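**Two-arm sorting task for the student final, need opinions about transparent objects**

Posted in: Clubs and Competitions > Bimanual

**walport_bench** wrote:

Hello all. I am second year in the robotics club at Walport and English is not my first language, so please excuse if some sentence is strange.

Our team has the final of the Trosham student challenge this month. The task is pick and place with two arms: round transparent pieces with a pink rim must go from the middle of the table into a green tray at the far side. The rules say that both arms must take part in each run, and one run has a limit of 40 seconds.

We train from demonstrations. Until now we have recorded 23 good episodes. With them the policy goes to the correct area, but when the two pieces are close to each other it hesitates and moves the gripper left and right above them. With one piece alone it behaves much better.

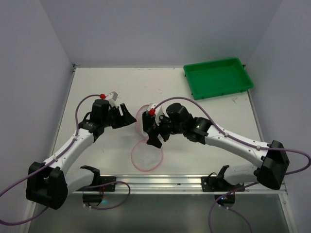 My first idea was to let the left arm separate the pieces with a small push, and then the right arm takes the near one. My teammate thinks this is too slow and that we should record more episodes of direct picking. We have discussed it for two evenings and we do not agree, therefore I ask here.

Also, the tray is a little rotated in our setup. Should we keep it always in the same angle for training?

---

**gripper_and_glue** wrote:

23 episodes is very few for a clear object on a white table. I would not change the strategy before you have more data. The policy probably sees only the pink rim, and when two rims nearly touch they look like one shape. More episodes with the pieces near each other, please, and fewer with the easy position.

About the tray: rotate it. Every few episodes, a different angle.

---

**Valdovinos_lab2** wrote:

I disagree with the above on the tray. Read the Trosham rules again, section on layout. In our edition the judges placed the tray from a printed template and it never moved. If it is the same for you, you spend recording time on a variation which will not come. We lost many hours in this way.

On the push I agree with you, walport_bench. We did something similar with 2 stacked lids and the push was the most stable part of the whole run. It takes time, but a failed grasp takes more.

---

**gripper_and_glue** wrote:

A template does not help if somebody touches the tray with the elbow in the first run. I have seen it. A small rotation in the data costs almost nothing.

---

**walport_bench** wrote:

Thank you both. I checked the rules and the template is mentioned, but there is also written "small deviations are possible". So I think we will rotate a little, only few degrees, and not the full circle.

One more question. Our fingers are pointed at the end. Is it better to grasp on the rim or to take the piece from both sides?

---

**mira_tunes_pid** wrote:

With pointed fingers I would try the rim first. Taking it from both sides needs a good centering, and with a clear piece the camera gives you little help for that. But please test by hand with teleoperation before you record anything. If you as a human miss it three times from five, the policy will not do it better.

And look at your cables! The big loops near the elbows are nice for freedom of movement, but in our club one such loop was caught behind the joint when the arm folded back. Move both arms slowly to their limits one time and watch only the cables.

---

**Valdovinos_lab2** wrote:

+1 for the cables. We use the Vatenach clips, two on each upper link, and leave the slack at the elbow.

For the background, did you consider a dark mat under the pieces? Transparent on white is the worst case.

---

**walport_bench** wrote:

The mat is not allowed, I asked already. The surface must stay as it is.

Update after this evening: we recorded 11 new episodes, all with the pieces near each other and with the push from the left arm. The rim grasp by teleoperation works for me, for my teammate less, he prefers to come more from above. We will now let only one person record, so that the style is the same.

---

**gripper_and_glue** wrote:

One operator is fine for the style, but then let your teammate choose the start positions. Otherwise you will always put the pieces where you like them. I still think the push is a waste of seconds, by the way. Post your run times when you have them.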